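Course: Play Materials and Early Learning
Handout for unit 4: Sorting blocks, shape and color
Hallora Teacher College, evening program
Version of 2024-10-04

Please read before the class and bring it with you. Sections 1 to 4 are needed for the short written task in November. Section 7 is only for those who will do their practice at a kindergarten this term.

1. What we mean by sorting

In the last unit we spoke about building. A child who builds puts things together and looks at the whole. A child who sorts looks at each thing and asks, in some way, where it belongs. The question can be silent. Very young children sort with their hands a long time before they have the words for it.

I use three words in this course and I ask you to keep them separate in your written work.

Matching: the child finds a thing that is the same as another thing. One blue cube is put beside another blue cube.

Sorting: the child makes groups after a rule. All the red ones are here, all the green ones are there. The rule may come from the adult or from the child.

Fitting: the child puts a shape into a hole made for it. This is the classic box with a lid.

Many books call all three "shape sorting" because the toy in the shop has this name. For parents this does no harm, but for us it hides something. A child can be good in fitting and still have no interest in sorting. Fitting gives an answer by itself, the block goes in or it doesn't. Sorting gives no such answer, so the child must hold the rule in the head.

2. Shape names

You will be surprised how often adults use the wrong name. In our course we use these:

Cube – six equal square faces. Do not say "square" for the block. The face is a square, the block is a cube.
Cylinder – two round faces and one curved side. Children say "circle" and this is fine from a child. Answer with the correct word and go on.
Triangular prism – with children you can say "triangle block".
Hexagonal prism – with children "six-sides block" works better than "hexagon", but say both.
Star – we use the star with five points.
Heart – has no mathematical name that we need.

The heart and the star are a special case. They are known from pictures, cakes, clothes and so on, and children name them early. The hexagon is seldom named before school. If you want to know what a child sees and not only what the child can say, ask for pointing and not for naming.

3. Two rules in one set

A good set of blocks lets you sort in more than one way. If all stars are red and all cubes are blue, then color and shape say the same thing, and you can't know which one the child is using. This is a common mistake in cheap sets, and also in some expensive ones.

In a good set at least one shape comes in two colors, and at least one color comes in two shapes. Then you can put the question: does the green star go to the other star, or to the other green one? Both answers are correct. Write down which answer the child gives, and wait a little before you ask about the other one.

In the Skistska kindergarten notes, which we read in unit 2, there are 17 short observations of free sorting. In 13 of them the child starts with color. Please do not make a law from this. The group was small and the blocks were painted in very strong colors. But it agrees with what many teachers tell, that color is easy to see from a distance and shape asks for a closer look or for the hand.

4. The surface and the arrangement

Students often prepare the blocks well and forget the table. Some points from earlier years:

Use a calm surface. A wooden board is good. A cloth with a pattern is bad, the eye has too much to do.

The board gives a border. What is on the board belongs to the activity, what is beside it does not. Small children understand this quickly without explanation.

Begin with the blocks together in one loose heap or close group in the middle. If you lay them in a row, you have already made an order, and some children will not dare to break it. If you lay them far apart, the child must reach too much.

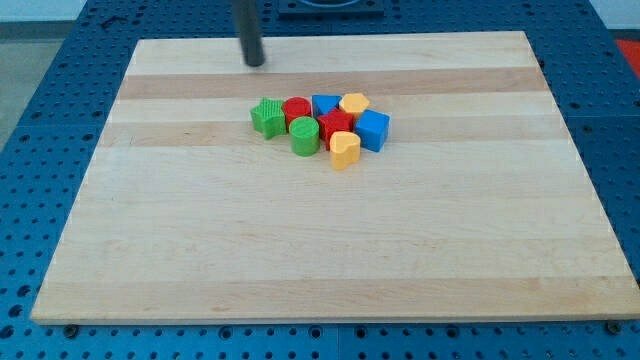 Leave free space on the side of the child. The groups will be made there. If the whole board is full, the child has to move one block away before the next can be placed, and the rule is then easily forgotten.

Do not turn every block with its best face up. A cylinder can stand or lie. A heart can stand on its edge or be flat on the table. To know the same block again from another side is part of the learning.

5. Number of blocks

For two years old: four or five blocks, two colors.
For three years old: six to nine blocks, three or four colors.
For four and older: more if the child asks for it.

It is better to add blocks during the activity than to take them away. Taking away feels like a punishment, even when you say it in a friendly way.

6. What to write down

Use one sheet for each child. Write what the hands do first, and only after this what the child says. Avoid words like "clever" or "confused", they are your opinion. "Put the red cylinder beside the red star, looked at the green cylinder, moved it back" is a good note.

When a block is partly hidden behind the others, note when the child finds it. Some children search through the whole group before they begin. Others take what is nearest and are finished when the front ones are gone.

7. For practice students

The course has two boxes of blocks, both in the Halvorsen room, on the shelf under the window. Sign the list when you take one. The Zidico cards (shape outlines on thick paper) are in the same place. They are for children who are tired of blocks, please do not mix the two in one activity.

If you use the library, the two texts for this unit have the numbers 1,814 and 2,757. The first one is short and easy. The second one is long, read only the chapter on classification – the rest is about school mathematics.

8. Questions for the discussion

Take a few minutes for each and write key words, not whole sentences.

Why can a child be successful with the box and the lid but not make groups on a board?

A child puts the yellow heart alone in a corner and says it is "for mama". Is this sorting? What rule do you see, if any?

You ask for "all the blue ones" and the child gives you only the cube. Name two possible reasons, and say how you would find out which one is true.

Which of the shapes in section 2 would you leave out for a child of two years, and which would you keep?

Written task: one page, by hand or typed, on an observation of at least ten minutes. Deliver it in the first class of November. Late papers can be put in the box beside the Halvorsen room.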